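Filed under: Laundry, Closets & Other Grudges

Folding the Big Stuff

Anyone can fold a dish towel. It's the blankets, throws and oversized sheets that end up wadded on the top shelf, waiting to fall on a guest. I have folded large cloth badly for 30 years and have finally got it down to something I'd let my sister see.

Start with the top edge. Get it up and close to level before you do anything else, and let the rest hang. Broad, lazy folds will drop out by themselves. Fight the small creases later, or never.

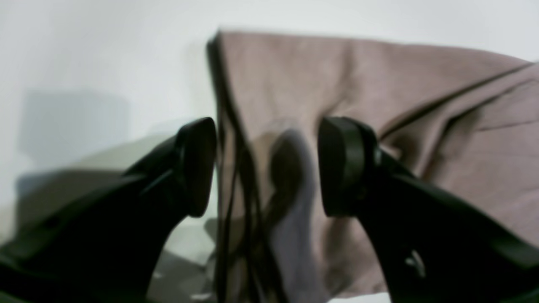

Halves, then thirds

Bring the side edges together and smooth downward with a flat hand. Fold in half again, lay it on the bed, and turn it in thirds toward you. If a corner sticks out, tuck it under and tell no one.

Where it goes

Rounded side facing out on the shelf, raw edges to the wall. The closet looks like a hotel from the hallway, and the hallway is as far as visitors get.

Comments

Yavuz Uysal: Tried this with a king-size throw. My arms are too short for the first step. Stood on a chair. The dog left the room.

zullgate_mom: Thirds toward you or away? I went away and it's a burrito.

pinkthrow913: Mine goes back in the basket in a ball, but a neater ball.

© Khunthong Home Notes | Contact | Back to top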